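# Sunflowers on the White Desk

We gave the office a spring once-over in April, and I'm so pleased with how it came out that it gets its own gallery page (well, a gallery of one so far, more to come!).

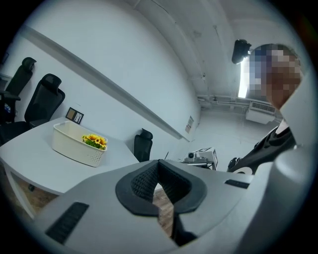
Candela Ibarra wrote in to ask whether fake flowers don't end up looking sad after a month, all gray with dust, and to say that she gave up on hers and went back to a potted fern. Fair question! A soft paintbrush takes care of the petals, and every so often the whole bunch gets a rinse under the tap and dries upside down on a towel. I've had artificial flowers at home for nearly 2 years that way and the yellow is still YELLOW.

**The basket.** Cream-white plastic with a perforated grid pattern, and I love it with the sunflowers bunched up at one end. It leaves room for more stems, or for the odds and ends that always wander onto a desk.

**The desk.** White, with a big flat top that curves away toward the back wall. Against the wood floor it looks so fresh. Wipe it down with a damp cloth, then a dry one, or you get streaks.

**The little framed picture.** Tan and white with a dark border, at the back edge behind the basket. Small pictures get lost on a wall, but on a desk they're just right.

**The chairs.** Black, high backs, headrests. I'd been thinking of covers in a brighter color, and Adeel Awan talked me out of it. He was right, the black looks great near all that white!

Next up is the supply shelf. I've got 60 blank labels and a new marker ready to go.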